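Refill cleaning scheme comes to Urport

27 May 2021

Good news for anyone with a cupboard full of half-used spray bottles! Burnbridge, the small firm that has been mixing plant-based cleaners in the old Stubbs dairy for the past few years, is opening a refill counter in Urport, and you'll be able to bring along pretty much any clean bottle you already own.

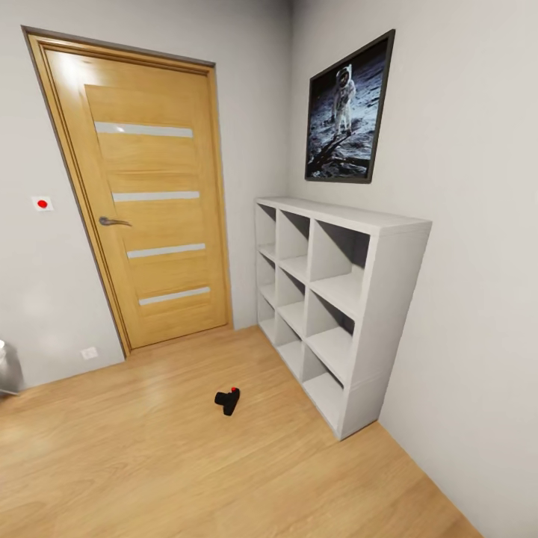
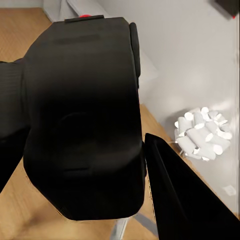 The counter opens next week at the Trongate end of the market hall, with four products on tap to begin with: an all-purpose spray, a washing-up liquid, a floor cleaner and a glass cleaner. The glass cleaner is the one I'm most excited about, as it has been reworked since February and no longer has that sharp vinegar smell that used to hang about for hours. It is meant for windows and mirrors, of course, but it should be just as handy on an interior door with frosted glass strips like the one shown here, where fingerprints have a habit of gathering round the handle side. Spray the cloth, wipe along each strip and go over it again with a dry one. The wood around it only needs a barely damp cloth and a drop of the washing-up liquid.

Tayla Quinlan, who set up Burnbridge, told us the refill idea came from her customers. "People kept turning up at the dairy with empties and asking if we could fill them," she said. "We said yes the first few times and then we had a queue across the yard. I loved it, but we had orders to pack!"

A trial at the dairy earlier this year went down very well indeed. Over 400 bottles were filled in 17 days, most of them with the all-purpose spray, and the floor cleaner ran out twice. The new counter will have bigger tanks, so that shouldn't happen again – though if you have a lot of floor to get through it may be worth going early.

You pay by weight, so a half-full bottle costs half as much, and the first 40 people through on opening day will get a free cotton cloth. Please rinse your bottle and let it dry out before you come. Anything that has held bleach can't be refilled, even if it has been washed, and the staff will ask you what was in it before they fill it. Labels are provided, with the ingredients printed in full.

Burnbridge is also looking for a fifth product and would like suggestions. Limescale remover is well ahead so far (no surprise with Urport water), followed by something for ovens. Slips can be dropped in the box on the counter until 24 June.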